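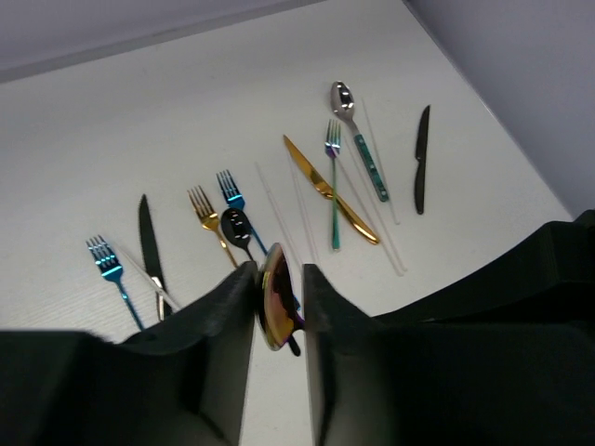
ARVILLE, Sat 11 May -- posted by Meron Tesfamariam in Kitchen & Table

Is "18/10" stainless worth paying extra for, or is it just a stamp?

I'm replacing our everyday cutlery after years of mismatched pieces, and I keep running into the same pitch. The cheap sets say 18/0, the nicer ones say 18/10, and the store clerk at Brallberg told me with a straight face that the 18/10 "will never stain." I have heard "never" from salespeople before. The Brallberg set is $520 for the full box, which seems like a lot for forks.

We run the dishwasher every night, we have hard water, and nobody in this house is going to hand-dry a teaspoon. We also eat with chopsticks a couple of times a week, and I'd like to know whether the see-through plastic kind can go in the same basket or if they're going to warp. I'm not looking for a brand recommendation so much as a reason to believe any of this.

-----

Agarwal
The numbers are the chromium and nickel content, so 18/10 means 18 percent chromium and 10 percent nickel, more or less. Nickel helps with corrosion and gives it that warmer shine. 18/0 has next to no nickel, and it will spot sooner if you leave it sitting wet or with salty food on it. So there is a difference. "Never stain" is nonsense, though.

What the stamp won't tell you is how thick the metal is, how well the edges were finished, or whether the fork tines feel like they were cut with tin snips. I'd pick up the fork and try to flex the neck with my thumb. If it gives, put it back.

Also look at the knives. Most table knives are made from a harder steel with little or no nickel, even in a set sold as 18/10, so that they'll hold an edge. Those are the ones that come out with little rust freckles, and people blame the whole set. If the box only says 18/10 and doesn't mention the blades, ask. I did, and got a shrug.

With hard water you are going to get white film on anything you buy. That's mineral, and vinegar takes it off. Buy 2 forks and 2 spoons as open stock if the store allows it, run them for a month, then decide. If they won't sell you singles, that would make me wonder.

-----

Jurari
just get 18/10, it's better quality. had ours since January and no problems

-----

Tabletop_Skeptic
January to May isn't much of a test.

On the chopsticks, "plastic" covers too many things to give you a yes or no. Some are fine in the top rack and some come out curved like a banana. Check the package for a dishwasher mark and a temperature. If there isn't one, assume they can't take the heated dry cycle and wash them in the sink. They also slip straight through the bottom of a lot of baskets and can stop the spray arm, so lay them flat up top if you're going to risk it.

I would not spend $520. Our set was a plain restaurant-supply one in 18/0 -- ugly box, heavy forks -- and after 4 years it looks dull but it isn't rusty. We rinse off anything salty and crack the door open when the cycle ends. I suspect that does more than the nickel.

-----

Comments

forkedtongue: A fridge magnet will tell you a bit. It sticks hard to 18/0 and barely or not at all to 18/10. Won't work on the knives.

Meron Tesfamariam: Tried the magnet on the display set. Spoons no, knives yes. The clerk did not enjoy it.

pdx_lurker: does this apply to the colored ones too? the gold

Agarwal: Different issue, that's a coating. Start a new thread.

Contact the moderators | Copyright Arville Neighbors Help Board | Back to top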